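Clay mask without the tight face after

September
by Dace Petrauskas

We use cookies to remember your preferences. Accept / Manage

Quick one, I'm writing this between shifts. Clay masks get a bad name for drying people out. Mostly it's left on too long.

What you need: plain clay mask (I use the Norent one, 200 ml tub, lasts me forever), a soft brush, a washcloth, your usual moisturizer.

Step 1. Cleanse. Lukewarm water. Pat, dont rub. Leave skin a little damp.

Step 2. Thin layer. Chin, nose, forehead. Skip the cheeks if they run dry -- skip the eye area always. Hair back, old T-shirt on, clay gets on everything.

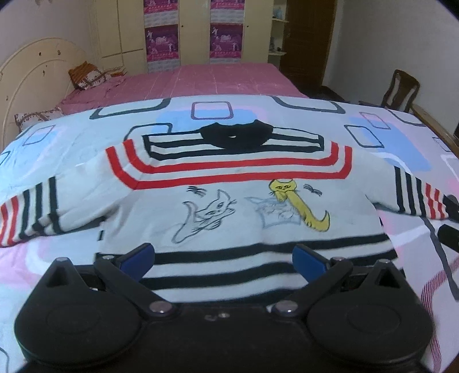

Step 3. Wait, but not till it cracks. Six minutes for me, eight tops. Edges going pale = time to rinse. Stings? Off right away.

Step 4. Wet washcloth, hold it on the clay to soften, then wipe. No scrubing. Rinse twice around the hairline.

Step 5. Moisturizer while skin is still damp. No acids or retinol that night -- tomorrow is fine.

Once a week is plenty. Oily skin, maybe twice.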